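Do Shoppers Plan Their Groceries? A Survey of Two Neighborhood Stores
Student project report, Consumer Behavior course
Celina Jasińska and Lech Sadowski
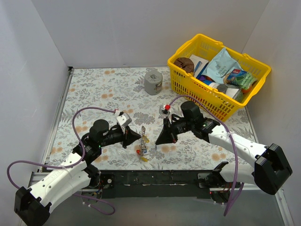

Jadwiga Zawadzka, commenting on our first draft, wrote that a shopping list proves very little. People write down milk and bread, she said, and then decide the rest in the aisle. She asked us to separate shoppers with a full list from shoppers with a few words on a scrap of paper. We changed the questionnaire after that, and the results below use the changed version.

1. Purpose

We wanted to know how much of an ordinary grocery trip is decided before the shopper enters the store. Our textbook treats planned and unplanned purchases as two clear groups. In our own families the line is harder to draw. A person may plan to buy "something for dinner" and choose it at the shelf.

2. Method

The survey was done in June at two stores, Manlow and Rilness. Manlow is a small store on a residential street. Rilness is larger and stands next to the bus station. We asked shoppers at the exit, after they had paid. Each interview had six questions, and most people answered while packing their bags.

We collected 658 completed forms. Of these, 249 came from Manlow and the rest from Rilness. Leszek Krawczyk entered the Manlow forms and we entered the others. Forms with no answer to question 3 (type of list) were left out before counting.

A full list meant that the shopper had written down nearly everything they meant to buy. A partial list meant a few items only. Lists kept on a phone were counted the same as paper ones.

3. Results

Partial lists were the most common answer in both stores. Full lists were more common at Manlow, mostly among older shoppers who came in the morning. At Rilness many people had no list and were buying for the same evening.

Sweets, drinks and bakery items were named most often as unplanned. Cleaning products were almost always planned. Several shoppers said they had forgotten the one thing they came for – usually eggs or coffee – and two went back inside during the interview.

Shoppers with a full list still reported unplanned items, though fewer of them. Discounts were the usual reason given, followed by seeing a product and remembering it had run out at home. We had not expected the second answer and had no box for it, so it was written in by hand.

4. Problems

Interviews at Rilness were often cut short by a bus. We also relied on what people told us and did not look at receipts. Damian Wilczyńska suggested asking for receipts in a second round, with a limit of 30 forms per store so that the checking can be done by hand. We plan to try this at Manlow first.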